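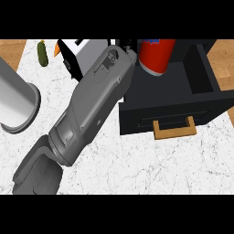
Robot Rules: How People and Robot Arms Share a Space

A robot arm is a machine that can reach, turn and hold things. Some robot arms work in factories, where they lift car doors or pack boxes. Others are being taught to do jobs in kitchens, such as opening a drawer or moving a can of food.

A robot arm doesn't get tired and it doesn't get bored. It also doesn't know what a finger is unless somebody has given it a way to tell. That is why there are rules for robots, and rules for the people who work near them.

Who makes the rules?

Groups of engineers and safety experts from many countries meet and write down what a safe robot should do. What they write is called a standard. A standard is a bit like the rules of a sport. Everyone can read it, and everyone plays the same way. If a robot is built in one country and used in another, the people at both ends can check it against the same list.

Governments make laws as well. A law says what you must do. A standard often explains how to do it. Then each workplace adds rules of its own, to suit its own robots and its own rooms.

Practising in a pretend world

Before a robot arm tries a new job in a real room, it can practise in a simulation. A simulation is a make-believe place inside a computer, a lot like a video game. It can have a countertop, a drawer with a handle, a carrot and a cucumber. If the arm knocks something over, there is no mess to clean up and no one gets hurt.

At Narkanov, a company that teaches robot arms to do kitchen jobs, an arm has to finish a job 400 times in simulation before it may try it in the real test kitchen. If it bumps into anything it shouldn't, the count goes back to zero. One drawer-opening job took 1009 tries in all.

Passing in simulation is only the first step. Real drawers can stick. Real cucumbers roll. So the first real tries are done slowly, with a trained person watching the whole time.

Stopping

Every robot arm needs a way to stop fast. Most have an emergency stop, which is usually a big red button on a yellow background. When it is pressed, the arm stops moving. It must not start again just because the button has been let go. A person has to check that everything is safe and then start it on purpose.

The button has to be easy to reach. You can't put a box in front of it, or hang a coat on it.

Keeping a distance

Big, fast arms often work inside a fence. The gate in the fence has a switch, and if the gate opens, the arm stops.

Smaller arms may work with no fence at all. These arms move more slowly, and many can feel when they have pushed against something. They usually have rounded edges and smooth covers. Good designers also look for gaps where a finger could be pinched, especially at the joints – the places where the arm bends.

What the arm is holding matters too. An arm might be gentle enough to work beside people while it is holding a sponge, but the same arm holding a knife is a different job. It needs to be checked all over again.

The floor line

The robot workshop in Menstead is open to school groups. It has a yellow line painted on the floor, 130 centimetres from the table where the arm works. Visitors stay behind the line while the arm is switched on, even if it isn't moving. A robot arm that is still may only be waiting for its next instruction.

The workshop's rules for visitors are on a sign by the door:

Stay behind the yellow line.
Tie back long hair and tuck in scarves.
Keep your hands off the table.
Don't throw or pass things across the robot's space.
If you see something wrong, say "Stop!" in a loud voice.

Anyone may call out "Stop!", including the youngest visitor. You won't be in trouble if it was a mistake.

Words to know

Gripper – the part of a robot arm that holds things, like a hand.
Joint – a place where the arm bends or turns.
Simulation – a pretend world inside a computer.
Standard – a set of agreed rules for making or using something.

Try it yourself

Ask a friend to be the robot. The robot may only move when you give an instruction, such as "arm up" or "close hand". Put a plastic cup on a table and guide your robot to pick it up. Before you start, write your own safety rules and agree on a stop word. When you have finished, swap places and see if your rules need changing.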